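Taltow Kitchen Cell > Operator Manual > Section 6: Counter Set-Up and Daily Care

6.1 Purpose of this section

This section explains how to prepare the counter of the Taltow kitchen cell before a work period, how to clear it afterward, and how to keep the arm and gripper in good order between service visits. It applies to cells fitted with the Grosteck two-finger gripper. Operators who have not completed the introductory course should work with a qualified colleague present.

Questions about this section should be addressed to Gunhild Toft, Cell Documentation. Requests for replacement props should be sent to Thijs Van Damme.

6.2 Before you begin

1. Press the stop button on the operator panel and confirm that the panel reads HOLD.
2. Hang the lockout tag on the panel. The tag must carry your name.
3. Check that all counter appliances are unplugged unless the task sheet states otherwise.
4. Wipe the work surface with a damp cloth and dry it completely.

CAUTION: Do not reach across the counter while the panel reads READY or RUN. The arm may move without warning in either state.

6.3 Placing the props

1. Take the task sheet from the holder and read it through before moving anything.
2. Place the large appliances first. They are the fixed points from which all other positions are judged.
3. Place the boards next, then the plates. Where the sheet calls for a plate on a board, center it by eye.
4. Place the small items last, working from the back of the counter to the front.
5. For toaster tasks, stand the wooden bread slice upright in the slot named on the sheet. The slice should rest on the bottom of the slot without being forced. 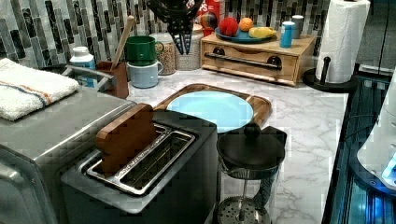 6. Step back behind the floor line and compare the counter with the task sheet. Correct any differences before removing the lockout tag.

NOTE: Wooden props are used in place of food throughout the cell. Never run a toaster or toaster oven with a prop inside it, even briefly to test the appliance.

NOTE: Drinking cups, personal items and cleaning supplies that are not listed on the sheet must be kept off the counter. The vision software will treat them as part of the layout.

6.4 Checking the gripper

Perform this check at the start of each work period and after any collision, however light.

1. With the panel at HOLD, look at both finger pads under good light. Replace the pads as a pair if either one is torn, shiny or lifting at the corner.
2. Clean the pads with a lint-free cloth and plain water. Do not use solvent.
3. Remove the lockout tag, stand behind the floor line and select OPEN/CLOSE TEST on the panel. The gripper will cycle 2 times.
4. Read the opening width on the panel. An acceptable reading is between 68 and 70 mm. If the reading falls outside these limits, return to HOLD and follow Section 9, Gripper Adjustment.

CAUTION: The fingers close with enough force to injure. Never place a hand between them to feel whether they are working.

6.5 Changing to a crowded layout

Crowded layouts place produce, boxes, lids and boards close together or overlapping. They require more care in set-up than the standard layouts, and the arm must run at reduced speed until the first trial has been completed.

1. Return the panel to HOLD and replace the lockout tag.
2. Add the extra items in the order listed. An item that is to be partly covered must be in place before the item that covers it.
3. Lay cereal boxes on their sides only where the sheet calls for it.
4. Press gently on each stacked item. If it rocks, reposition it.
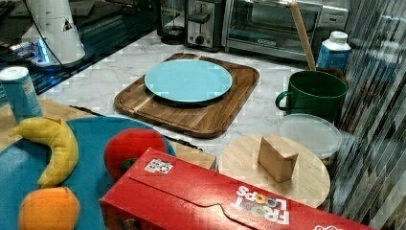
5. Select REDUCED on the speed menu. The panel will ask for confirmation.
6. Remove the tag and run one trial under supervision. If the arm touches any item not named in the task, stop the cell and enter the contact in the log.

6.6 Clearing the counter

1. Set the panel to HOLD.
2. Return the props to their labeled bins. Set damaged props aside in the repair tray with a note of the fault.
3. Send the arm to its rest position using PARK, with all persons behind the floor line.
4. Sign the log.

6.7 Periodic care

Finger pads are replaced every 200 operating hours, whatever their appearance. The wrist cable should be inspected at the same time for wear at the bend. Joint covers may be wiped clean by the operator but must be removed only by Brondmont service staff.

The annual inspection takes place in January. Kirsten Hallgrímsson keeps the service calendar and will notify operators of the dates on which the cell is unavailable.

Revised Tue 4 July. Reviewed by Marina Mavromatis.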